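Zenine Soft-Close Hinge, pack of 12

I swore off slamming cabinet doors in May, when I finally swapped every hinge in my kitchen for these (and then did the bathroom, because I couldn't stop!). They're the same hinges Rory Tosh puts on the built-ins he makes over in Guthrie, and he's pickier than I am. You get 12 hinges, all the screws and a paper drilling template. Hang the door, then use the front screw to nudge it left or right until the gap looks even. I did a whole door in 5 minutes once I got the hang of it.

$64 a pack, or $69 in matte nickel. Order before noon Friday and I'll ship it the same day.
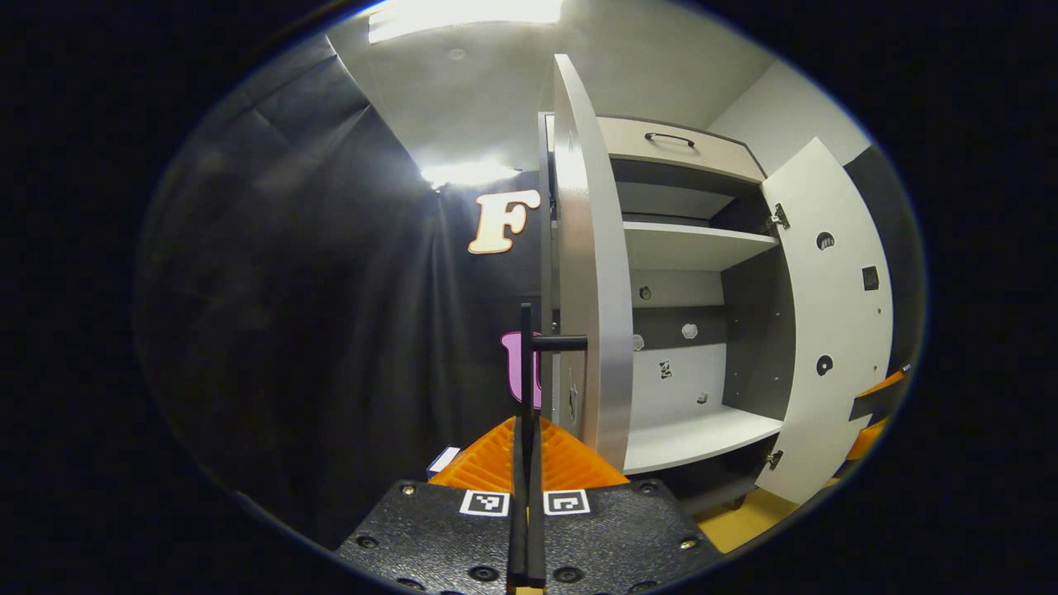 White and light-gray cabinet, doors open.

Got face frames? You want the Dronden version instead, so message me first.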